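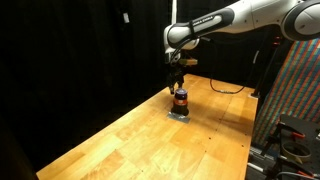
Demonstration collection is the stage of robot learning in which examples of a task are recorded so that a learning system can later be trained on them. Each example, called an episode or a demonstration, pairs what the robot's sensors report with the commands the arm was given at the same moment. The term is used mostly for manipulation, meaning tasks in which an arm picks up, moves, or places objects.

Methods

Three methods are common. In teleoperation, a person moves the arm from a distance with a hand controller, a joystick, or a second, smaller arm. In kinesthetic teaching, the person holds the arm and guides it directly. In scripted collection, a program runs a fixed motion with small random changes and the successful attempts are kept. Teleoperation is often chosen for camera-based systems, as the operator's hands stay out of view.

Workspace

Most collection is done at a bench with the arm mounted above or beside it. Tape on the bench top is a usual way to mark a start position. A small square of tape a little larger than the base of the object gives the operator a target when resetting, and it can be peeled up and moved between batches. Dark curtains are often hung behind the bench to keep passing people and changing daylight out of the recordings. A printed pattern board may be used to work out where a camera sits in relation to the arm, a procedure known as extrinsic calibration.

Episodes and resets

An episode of a bottle pick begins with the gripper clear of the object and ends when the bottle has been lifted and set down, or when the operator gives up. The object is then returned by hand. Resetting can take longer than the episode itself, and collection plans usually allow for this. Many groups work in batches of 100 or 200 episodes with the same object and start position, then change one or both.

Failed episodes are marked and stored separately. Some training methods use them, and others discard them.

The Gurno set

The Gurno set is a collection of tabletop picks recorded at the Arnlow workshop by Palesa Gumede and Ayantu Endale. Recording began in March and the first version was released on 5/14/19 with 1,845 episodes. Of these, 952 involve bottles and jars. The remainder cover boxes, cups, and cloth. Operators used the Rorkia hand controller throughout.

A later review by Loïc Pichon found that many of the bottle episodes shared a single start position, and that a policy trained on them reached for the marked spot even when the bottle had been shifted. The second version added episodes with the tape moved between batches. Pichon also recommended recording the start position with each episode, a field the first version lacked.

Quality of examples

Operators differ in speed and in how they approach an object. A policy trained on mixed styles may hesitate at the point where the styles part, for example when some operators close on a bottle from above and others from the side. Written instructions on the approach reduce this problem but also narrow the range of what is learned. Pauses at the start and end of an episode are normally trimmed before training.

See also

Imitation learning
Teleoperation
Hand-eye calibration
Salehi gripper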